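**Is the seasonal wardrobe swap worth the bother?**

Every spring the same advice comes round. Take all your winter clothes out, wash them, pack them flat, push them under the bed and bring down the summer ones. In October, do it again in reverse. We've printed that advice in this newsletter ourselves, more than once, and I've started to wonder who it's for.

The case in favour is that you'll see what you own, wear more of it and buy less. Maybe. I did the full swap for years, and what I mostly saw was the same pile of things I hadn't worn the winter before. They went into the bag and came out again in October smelling of the bag. By my own reckoning I lost 2 weekends a year to it, and that's without the cold snap in May when everybody goes digging for a jumper.

Padded things are the worst of it. A cotton shirt folds down to nothing, but anything quilted fights back, and there's a whole trade built on telling you it needn't.

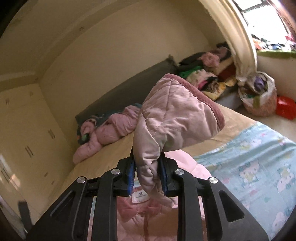

Todorova wrote in after the last issue to say that vacuum bags had ruined a perfectly good quilted coat, which came out in spring with flat patches that never filled out again, and that a plain cotton sack on top of the wardrobe would have done the job for nothing.

I'm inclined to agree. The Trisetti bags I bought cost 25 pounds for a set of 6, and the leaflet promised they would stay flat all summer. Almost none of mine did. By July they'd let the air back in and were lifting the slats. I rang the shop and was told I'd overfilled them, and perhaps I had, but a bag that only works when it's half empty isn't saving anyone much room.

Then there are the storage services. Tivard will collect your winter things, keep them somewhere dry and bring them back in the autumn. I read the terms twice and still couldn't work out what happens if you want one coat back early. Pliler does something similar with an app, and boasts of 1000 happy homes. I'd like to hear from the unhappy ones too. If you've used either, please write in, good or bad, and say what you paid in the end, collection and all.

What do I do now? Less. Heavy coats stay on their hangers at the far end of the rail all year, in the dark, doing no harm. Jumpers get washed before they're put away, because moths do like a dirty cuff and I've the holes to show for it. Bedding I change over when I'm too hot to sleep, and I don't consult a calendar about it. The spare quilt lives on the bed in the back room, where visitors can use it.

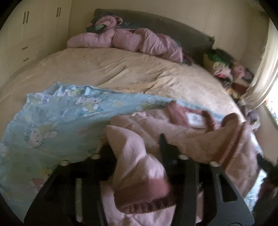
*Pink bedding pushed up against the headboard, bottom sheet still on.*

I'll grant that some people need the swap. If you live in one room with one rail, you've no choice, and I'm not going to tell you to buy a bigger flat. Small children grow out of things anyway, so a spring sort is no extra work. But for the rest of us, with a cupboard and a bit of floor, I'd want better proof than a row of tidy shelves in a magazine.

Next issue: cedar balls, and whether moths have ever noticed them.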